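Vekwood: inventario de textos de envases alimentarios multilingües
Ficha de datos y notas de uso

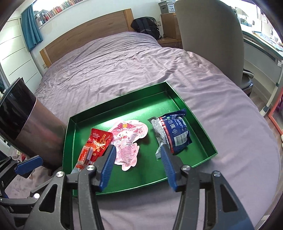

Categoría: corpus textuales / etiquetado de alimentos

Resumen

Vekwood reúne transcripciones de textos impresos en envases de alimentos de consumo individual: denominación de venta, lista de ingredientes, declaración de alérgenos, información nutricional e instrucciones de conservación. Cada registro corresponde a un envase y conserva el texto en el idioma original, con traducción al español cuando se dispone de ella. El corpus contiene 1000 registros. La distribución es solo de texto.

El proyecto nació como material auxiliar para un glosario de terminología alimentaria y se ha separado de él a partir de la versión 2. El glosario sigue un calendario propio y no se incluye aquí.

Contenido del paquete

registros.tsv – tabla principal, una fila por envase
ingredientes.tsv – una fila por ingrediente, enlazada por id_registro
alergenos.tsv – alérgenos declarados, con la forma literal y la forma normalizada
traducciones.tsv – traducciones al español, con iniciales de quien revisa
GUIA_TRANSCRIPCION.txt – criterios completos
CAMBIOS.txt – historial de versiones

Todos los archivos tabulares usan UTF-8 sin BOM, tabulador como separador y salto de línea LF. No hay comillas de escape. Los tabuladores que pudiera contener el texto original se han sustituido por un espacio simple.

Campos de registros.tsv

id_registro: cadena de seis caracteres, estable entre versiones. Los identificadores de registros retirados no se reutilizan.

lengua_principal: código ISO 639-1 de la lengua de la denominación de venta. Si la denominación figura en varias lenguas con el mismo cuerpo de letra, se toma la primera en orden de lectura.

lenguas_sec: lista separada por punto y coma. Puede estar vacía.

escritura: código ISO 15924. Para el chino se distingue entre Hans y Hant. El valor Hani se reserva para textos demasiado breves para decidir.

denominacion: transcripción literal. Se respetan mayúsculas, signos y espacios.

cat_producto: una de las categorías cerradas de la guía (aperitivo salado, dulce, galleta, fruta seca, derivado de soja, derivado de harina, otros).

peso_neto: valor numérico sin unidad. La unidad figura en unidad_peso.

fecha_tipo: consumo preferente, caducidad, fabricación o sin fecha. La fecha en sí no se recoge.

estado: completo, parcial o dudoso.

Criterios de transcripción

La transcripción es diplomática: se copia lo que está impreso, incluidas las erratas. Una errata evidente se señala con el marcador {sic} pospuesto, sin espacio. No se corrige en el campo original; la forma corregida, si procede, va en la traducción.

Los caracteres ilegibles se representan con U+25A1, uno por carácter estimado. Si no puede estimarse el número, se escribe {…} y el registro pasa a estado parcial. El texto cubierto por un pliegue o una soldadura del plástico se trata igual que el ilegible.

Los eslóganes y el texto decorativo no se transcriben, salvo que formen parte de la denominación. Este punto ha dado lugar a discrepancias: en muchos aperitivos el nombre comercial, el sabor y la frase publicitaria comparten bloque tipográfico. La regla vigente es incluir el sabor y excluir la frase. Los registros anteriores a la versión 2 se revisaron con esta regla, pero pueden quedar restos.

El orden de los ingredientes es el del envase. Los ingredientes compuestos se desglosan en filas hijas mediante el campo id_padre. Los porcentajes se guardan aparte, en pct_declarado, con punto decimal.

Los aditivos se transcriben tal como aparecen, por nombre o por número. La columna aditivo_norm contiene el número del sistema internacional de numeración cuando la correspondencia es inequívoca. En caso contrario queda vacía – no se ha usado ningún valor de relleno.

Proceso de anotación

Cada envase fue transcrito por una persona y revisado por otra. La primera pasada se hizo sobre el envase físico, con lupa cuando el cuerpo de letra lo exigía. La segunda se hizo sobre la transcripción y el envase a la vez. Tia Whiteley coordinó la transcripción y redactó la guía; Glenys Ellwood se ocupó de la normalización de alérgenos y resolvió los desacuerdos.

De los 1000 registros, 900 tienen estado completo. Los demás se reparten entre parcial y dudoso; conviene filtrarlos para cualquier tarea que dependa de la lista íntegra de ingredientes.

La lista normalizada de alérgenos se congeló en octubre. Las formas aparecidas después se han incorporado a alergenos.tsv con norm_pendiente = 1.

Usos previstos

Extracción de terminología alimentaria bilingüe.
Evaluación de analizadores de listas de ingredientes.
Estudio de la variación en las fórmulas de advertencia ("puede contener", "elaborado en instalaciones que", etc.).
Ejercicios de traducción especializada.

Usos desaconsejados

El corpus no debe emplearse para informar a personas con alergias o intolerancias. Las formulaciones cambian sin que cambie el nombre del producto y ningún registro se actualiza tras su cierre. Tampoco sirve para comparar marcas: la selección no es proporcional a ningún mercado y hay categorías con muy pocos envases.

Limitaciones conocidas

Sobrerrepresentación de aperitivos salados y dulces en formato individual. Las conservas y los congelados no están incluidos.

La segmentación de ingredientes en chino y japonés se apoya en los signos de puntuación impresos. Cuando el envase usa espacios o saltos de línea en su lugar, la división es manual y menos consistente.

Las traducciones son de trabajo. Se ha buscado uniformidad terminológica antes que naturalidad, y varias denominaciones regionales de derivados de harina y de soja se han dejado en transliteración por falta de equivalente asentado.

La columna unidad_peso mezcla "g" y "克" en los registros importados desde Heywood, el formato anterior. Se recomienda unificarla al cargar los datos. El script de conversión, storkow.py, lo hace con la opción --unidades, pero no modifica los archivos de origen.

167 filas de ingredientes.tsv carecen de id_padre pese a proceder de un ingrediente compuesto. Están marcadas con revisar = 1.

Particiones

Se distribuyen 3 particiones: ajuste, desarrollo y prueba. El reparto se hace por fabricante, de modo que los envases de una misma empresa no aparecen en dos particiones distintas. Los envases sin fabricante identificable van siempre a ajuste.

Carga

storkow.py --entrada registros.tsv --salida registros.jsonl --unidades

Requiere Python 3.9 o superior, sin dependencias externas. Con la opción --estricto el script se detiene ante el primer registro cuyo estado no sea completo.

Licencia y correcciones

La guía, las traducciones y las anotaciones se publican bajo CC BY 4.0. Las marcas mencionadas en las denominaciones pertenecen a sus titulares.

Las correcciones se envían como parche sobre el TSV correspondiente, con el id_registro en la primera línea del mensaje. No se aceptan hojas de cálculo: alteran los ceros iniciales de los identificadores. Los cambios en la guía se discuten aparte y solo entran en versiones mayores.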